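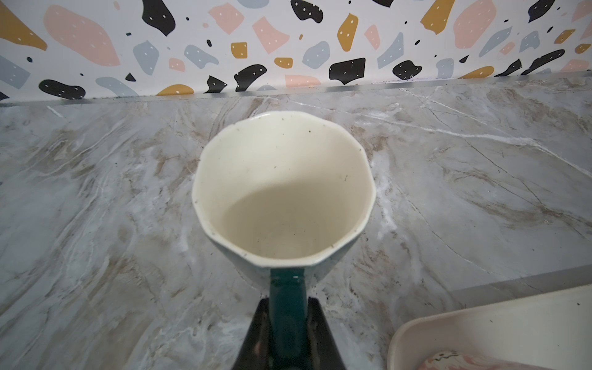

Home | Science | How Things Are Made | Animals | Ask Us | For Teachers

How clay turns into a cup

Nov 8, 2023
By Manon Paquette

Most kitchens have a shelf of cups, bowls and plates that started out as mud. The mud was a special kind called clay. People have been shaping clay and heating it for thousands of years, and the basic steps haven't changed very much.

What is clay?

Clay comes from rock. Rain, ice and plant roots break rock down into smaller and smaller bits. Some of the minerals in the rock also change when they sit in water for a very long time. The bits that end up as clay are so tiny that you would need a powerful microscope to see one by itself.

Each bit is flat, a little like a playing card. When clay is wet, there is a thin layer of water between the flat bits, and they can slide over each other. That is why you can push your thumb into wet clay and the dent stays there. Try the same thing with wet sand and the sand crumbles. Grains of sand are chunky, and they don't slide and stick the way clay does.

Clay can be grey, brown, red, yellow or nearly white. Red clay has a lot of iron in it. White clay has very little.

Getting the air out

Before a potter makes anything, the clay has to be pushed and folded over and over. This is called wedging. It looks like kneading bread dough. Wedging squeezes out pockets of air and makes the clay equally soft all the way through.

Three ways to make a shape

The oldest way is to use your hands. You can roll a ball, push your thumb into the middle and pinch the sides until they are thin. This makes a pinch pot. You can also roll the clay into long ropes and stack them in circles, then smooth the ropes together.

The second way is on a potter's wheel. The wheel is a flat disc that spins. The potter puts a lump of clay in the centre and presses on it with wet hands while it turns. The clay rises up between the fingers and becomes round. It takes a lot of practice. Beginners often end up with a wobbly plate when they wanted a bowl.

The third way is with a mould. A mould is usually made of plaster, and plaster soaks up water. Clay is mixed with water until it is as runny as cream. This runny clay is called slip. It gets poured into the mould and left for a while. The plaster pulls water out of the slip, and a firm layer of clay forms against the walls. Then the extra slip is poured out. When the mould is opened, there is a hollow cup inside.

Moulds are handy for shapes that aren't round. A wheel makes circles, so a cup with flat sides or corners has to be cut or pressed afterward, or else cast in a mould from the start.

Handles are often made separately. The potter scratches both parts where they will touch, dabs on some slip as glue and presses them together.

Drying

A new cup is soft and full of water. It has to dry slowly. Clay shrinks as it dries, and if one side dries faster than the other, the cup can bend or crack. Potters sometimes cover their work with a plastic bag to slow things down.

Partway through drying, clay is firm but still a little damp. Potters call this "leather hard." It is a good time to trim the bottom or carve a pattern. Later, when the cup is completely dry, it is very easy to break. If you dropped it in a bucket of water at this stage, it would fall apart and become mud again.

Into the kiln

A kiln is an oven for clay. It gets far hotter than the oven at home. The first firing usually reaches close to 1000 degrees Celsius. A cake bakes at 180.

Heating has to be done slowly at first. If there is still water in the clay, it turns to steam, and the steam needs room to get out. If it can't, the pot can burst.

As the kiln gets hotter, the clay changes for good. Water that was locked up inside the minerals is driven off, and the tiny bits start to join together. After this the clay can never be mixed with water and used again. It has become ceramic.

Kilns also need a long time to cool down. Opening one too early can crack everything inside.

What makes it shiny?

After the first firing, the cup is hard but it is still full of tiny holes, and it can soak up water. To seal it, the potter adds glaze. Glaze is mostly ground-up minerals mixed with water. The cup is dipped in it, or the glaze is brushed or poured on. It looks dull and powdery when it dries.

Then the cup goes back in the kiln. The glaze melts and spreads over the surface, and when it cools it is a thin coat of glass. Different metals in the glaze make different colours. Cobalt makes blue. Copper often makes green. Iron can make yellow, brown or even black. A cup can have one glaze on the inside and another on the outside.

The bottom of a cup is often left bare. If it had glaze on it, the melted glass would stick to the kiln shelf. Turn over a cup at home (an empty one) and look for a rough ring on the bottom.

Words to know

Cast: to make a shape by pouring something into a mould.
Glaze: a glassy coating on pottery.
Kiln: a very hot oven used to harden clay.
Slip: clay mixed with enough water to make it runny.
Wedging: pushing and folding clay to get the air out.

Something to try

Make two small pinch pots the same size out of air-drying clay. Put one on a sunny windowsill. Put the other in a plastic bag with the top left a little bit open. Look at them every day and write down what you see. Which one dries first? Does either one crack? Air-drying clay doesn't go in a kiln, so don't drink out of your pots.

Comments (3)

Lucie Fehr
My class did the two pots and the windowsill one got a crack down the side. The bag one took so long we forgot it over the long weekend.

Emiliano Domínguez
Can you fire clay from a riverbank? We dug some up in July and it's still in a pail in the garage.

Ginette Charbonneau
Emiliano, sometimes you can, but pick out the stones and roots first and make a small test piece. Ask whoever runs the kiln before you bring it in. Some river clay melts when it gets too hot and makes a mess of the shelves.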